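Stulley Tow-Behind Utility Trailer, Single Axle

Stock no. 8-30
Listed November 21, 2022
Condition: used, one owner

Description

We took this Stulley single axle trailer in on trade and it is ready to go. The bed is 8 feet long with a fold-down ramp gate at the back, so a riding mower or a small ATV rolls right on. Both tires were replaced in April and the spare has never been on the ground. The wheel bearings were repacked in our shop by Kibet Biwott, who also put in a new wiring harness and two new tail lights.

There is some surface rust on the tongue and a dent in the left fender. Neither one affects how it pulls. The floor boards are solid, and 6 tie-down points are welded to the side rails.

It takes a 2 inch ball and has a flat four plug. Most small SUVs and pickups can handle it, but check your owner's manual for the tow rating before you come out.
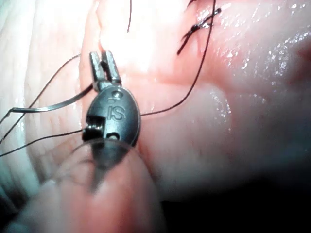
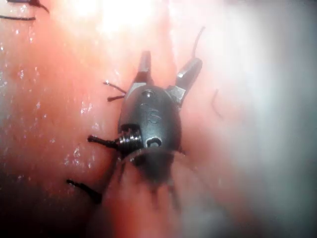 The title is clear and in hand. Price includes the spare, the safety chains and a coupler lock with both keys. We can hold the trailer for two days with a deposit. Trades are considered.

Delivery is free within 30 miles of the Kashindye lot. Past that, ask for Svenja Danzer in the sales office and she will give you a price.

Tax, title and plate fees are extra.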